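Support log: right arm stalls before the drawer handle after planner update

Print this page | E-mail this page

Opened by Meenakshi Negi, Kullora site. Status: resolved, with one follow-up still open.

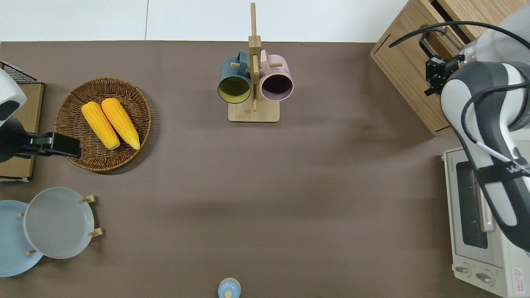 First of all, thank you to everyone who has been patient with me on this one, because I know I opened it as "planner broken" and then went quiet for most of a morning. I'll try to put the whole story down in order so the next person doesn't have to dig it out of chat.

We moved the two-arm kitchen cell to the September build of Skomard, our motion planner. The left arm was happy from the start. The right arm would plan to the pre-grasp pose for the cabinet drawer, travel there nicely, and then refuse the last short move to the handle. The log line was always the same:

planner/right: no valid path, start state in collision (attached_body, fixture_03)

I ran the drawer task 24 times before touching anything, and it stopped at that point in 22 of them. The other two went through without complaint, which bothered me more than the failures did. A thing that fails every time is so much nicer to work on!

What I tried first, none of which helped:

Restarted the planner node and cleared its cache. Same result.

Raised the planning timeout. It just took longer to give me the same message.

Rolled the controller gains back to the old file. I didn't really believe in this one, but Dindo Magbanua had seen a stall on another cell that came down to gains, and it only took a minute to rule out.

Turned off collision checking for the fixture in simulation only. Here the path came back right away, so the planner could clearly reach the handle if it was allowed to. Please don't do this on the real arm.

That last result sent me over to perception. Chunhua Deng was kind enough to sit on a call with me while I replayed the point cloud from a failed run, and she spotted it long before I did. The new build rebuilds the obstacle map from the head camera each time an arm settles. It is meant to cut the arm's own body out of the cloud first, using the robot model plus some padding. Our model has the links and the gripper, but it has never had the cables. The old build threw away small clusters, so the cables were dropped by luck. The new one keeps them, and they were being stamped into the map as an obstacle sitting right on top of the forearm.

Once the map held that blob, the planner was quite right to say the start state was in collision. I feel a bit sorry for having blamed it.

It explains the two good runs as well. I lined up the timestamps, and in both of them the cloud arrived late and the planner used the map from before the move. So the passing runs were passing on stale data — not a comforting thing to learn, and I've opened a separate item for it.

The fix, as it stands on our cell now:

1. Added a cable envelope to the right arm model, as two simple capsules tied to the upper arm and forearm links. Chunhua wrote these and they are in the shared model folder.
2. Set self_filter.padding back to our site value. The update had replaced it with the default, and I hadn't read that part of the notes.
3. Set map.max_age_ms to 238. We arrived at this by looking at the slowest cloud in the replay and leaving a little room. If your camera pipeline is slower than ours you'll want your own number.
4. Restarted perception before the planner. If you do it the other way around the planner loads the old model and you will think nothing has changed, as I did, for longer than I'd like to admit.

I also asked Faulkner support whether the self filter could warn when it finds points stuck to a link for several updates in a row. Precious Dalisay answered the same afternoon and has put it on their list, though she couldn't promise a release.

Still open: the left arm has no cable envelope yet. It hasn't failed, but it works mostly on the other side of the table and I don't think we've really tested it close in. I'll add it when I'm next on the cell and post the file here.

Comments

Renato Ambrosio: We have the same stall on the Wokis cell, word for word. Padding alone got us past it most of the time, but I'll take the capsules. Does the envelope cover the loop when the elbow is high?

Meenakshi Negi: Mostly, Renato. Chunhua made the upper one generous on purpose. If your loop hangs wider than ours, bump the radius and replay a cloud before you run it live.

Dindo Magbanua: So it wasn't the gains. Fine. Step 4 should go in the install notes, I lost 7 restarts to that order last time.

Chunhua Deng: Left arm file is in the folder now, untested. Please check the link names before loading it.

Print this page | E-mail this page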